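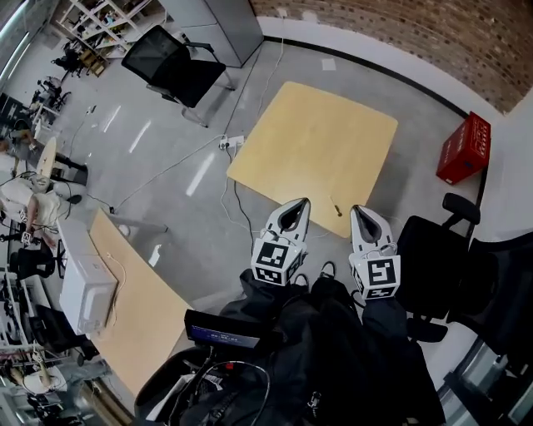 1. The Left Finger

The grippers at Vadwood came in a pair, and the left one sulked. Everyone in the Sterham workshop agreed on this, though it was I who had the looking after of them, and I who sat up with them through most of July with a cup of tea and a very small screwdriver.

Closing was never the trouble (it closed beautifully!). It was the opening. Ask it for 20 millimeters and it would give you 18, and then, if you waited, perhaps a little more, like an old aunt parting with the last of the cake.

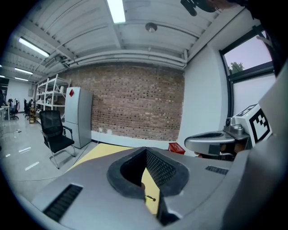

2. The Right One

So I did what my teacher at Dalen used to do and went to the well-behaved one first. I held it a good long while, working it open and shut, listening, until I knew its small dry click by heart. Then I went back to its brother, and took up the slack in the linkage by 2 turns, and waited, and took up a hair more.

By 8 in the evening the tea was cold and I had stopped scolding. "Twenty," I said, and it opened to 20, and I asked it again just for the pleasure of it.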